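3. Recording rig and workspace

3.1 Wrist units

The rig was built at home by one person over a single February, with parts that could be ordered by mail or cut with hand tools. It has two wrist units, a head camera, and a small computer that stores everything. We call the complete set Mundavus. Earlier versions used gloves with bend sensors, but the gloves changed how people picked things up, and the person wearing them often stopped to pull the fingers straight. We dropped the gloves and kept only what can be worn on the wrist, leaving the hands bare.

Each wrist unit is a black strap with a printed marker block on top and a white housing that hangs below the wrist. The housing also carries printed markers, so that a turned forearm still shows the camera at least one known pattern in most poses. The left and right units are not mirror images. The left strap has three small blocks set in a curve, and its housing has one marker. The right strap has a single block, and its housing has two. We arrived at this layout by trial. The left hand tends to hold and steady things with the back of the wrist turned toward the head, and a curved row keeps at least one block close to flat toward the lens. The right hand moves more freely, and two markers at different heights on the housing gave a better estimate of forearm roll than a second block on the strap did.

Power and data run over one thin black cable per unit. We tried batteries first. They made the housings heavy enough that the straps slipped during long recordings, and a slipped strap means a new calibration. The cables hang in front of the body and run down across the thighs when the wearer is seated. A loop of slack is left at the elbow height of the wearer, checked by raising both arms before the first recording.

3.2 Tasks and room

All recordings were made in the dining area of a private apartment. We did not clear the room for the work. Cords, boxes and bags were left where they happened to be, and the lighting was whatever came through the windows or from the ceiling lamp. The intended robot, a two-arm mobile base that we call Nonix, is being assembled in the same apartment and will have to work among the same things.

The task set centers on furniture: gripping a chair by its top rail, drawing it away from the table, turning it, and putting it back. Chairs were chosen for three reasons. They are too wide to be moved well with one hand, they slide in ways that depend on the floor, and a poor grip shows up early, when the chair tips before it slides. In each recording the wearer starts standing or seated, takes the chair with one hand or both, and returns it to its place at the table.

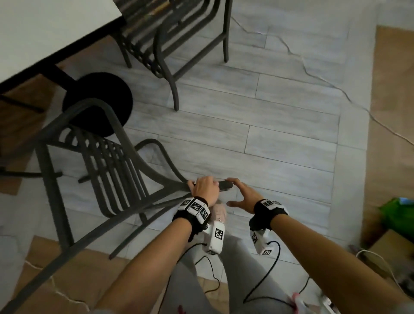
The order in which the hands make contact turned out to matter for segmentation. In our first pass we marked the start of a grasp when both hands had closed on the object. This lost the short period in which one hand carries the load and the other is still finding its place, and a policy trained on those segments tended to close both grippers at once, whether or not they were in position. We now mark two start times, one per hand, and treat the time between them as its own phase with its own label. The labels were placed by hand by Vitalii Demchenko, who also wore the rig.

Metal chairs with slatted backs caused one problem we did not plan for. Seen from head height, the slats lie close together and their edges produce strong parallel lines near the wrists. The marker detector sometimes proposed a square where two slats crossed the edge of a shadow. We rejected these by checking each candidate against the printed code and against the last known wrist position. Candidates that passed the first check and failed the second were kept in the log but left out of the pose estimate.

3.3 Calibration

Calibration is done once per wearing. The wearer holds both wrists in front of the chest, turns them slowly palm up and palm down, and then rests them on the thighs. The whole procedure takes 30 seconds. The fit is accepted if the reprojection error stays under 2 pixels on both wrists, and otherwise the straps are tightened and the procedure is repeated. We found that most failed fits came from the strap sitting too close to the hand, where the wrist bends under it. Moving the strap toward the elbow by the width of a finger fixed this in nearly every case.

The head camera and the wrist units keep separate clocks. Skonus, the recording program written for this project, sends a time pulse to both units at the start and end of every recording and stretches the wrist data to fit. Drift over one recording was small enough that a linear correction was sufficient.

3.4 Collected data

The data used in this paper consist of 192 recordings. Four of them were set aside after labeling, all with the same fault: the right cable had caught on the chair and pulled the housing away from the wrist, so that the markers no longer described the arm. The files are kept with a note, as they may be of use to anyone who wants to detect this kind of failure automatically.

We did not remove recordings in which the grip was corrected partway through. A hand that reaches for the rail, stops short, and closes a little farther along is common in the data, and a robot working near a table will need the same correction. These recordings carry an extra label at the moment the hand changes direction.

Figure 1. Seated start with the wrist units worn. The left hand holds the top rail of the near chair while the right hand is open beside it, at or near the end of the same rail. The thin black cables run down from the housings.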